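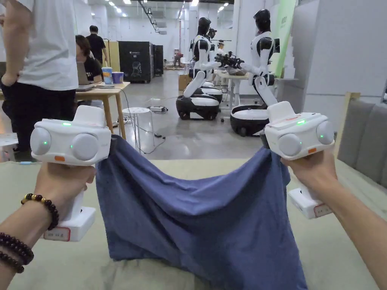 7/29/25

Dora is back! Fed the vat last night with the last of the fructose and a spoon of lime, kept the lid on, and this morning the surface had that coppery skin again with a yellow-green liquid under it. I had nearly given up on her after the sulky gray phase. So glad I didn't pour her out.

Dipped five cotton strips from the Bolger roll, same weave as the December set so the two can be compared. All were scoured first in 2000 ml with soda ash, simmered until the water went tea-colored, then changed and done again. Kanokwan thinks I over-scour. She may be right, but the December strips came out blotchy and I blame the sizing.

Dips were short, with a long airing between. The first dip is always a letdown (a sort of hospital-gown blue) and then the second one goes on and suddenly there's depth to it. I love that moment. Strip 4 had two extra dips and it's a proper navy, with a bit of red in it when you tilt it at the window.

Rubbing check: dry rub on white cotton was very good for all of them. The wet rub was less good. Strip 4 left a clear smear, strip 2 a faint one. Severyn says to rinse in weak vinegar and then leave them alone for a week before the soap wash. I've always washed the next day, so that's worth trying on half of each strip.

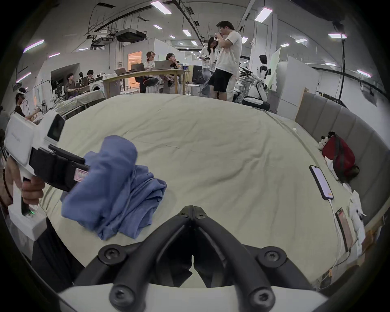

Blue cloth in folds on the greenish-beige sheet.

Soap: the Hirkine flakes dissolve much faster than the bar we used to grate, and the rinse ran clear sooner. I want to repeat that with cold water before getting excited – okay, I'm already a little excited.

pH paper is running low and what's left is the old stock from Sindeck, which reads high against the meter. I've written "old" on the tub. Please use the meter for Dora until the new rolls come.

Still to do:
Cut strips in half, label the ends with thread (the marker bled last time)
Vinegar rinse on the A halves, plain water on the B halves
Tape a set to the south window, with card over the lower part
Ask Severyn for his madder notes, I'd like to try a purple over strip 2
Stir Dora tonight, gently, and no dipping tomorrow. She needs the rest.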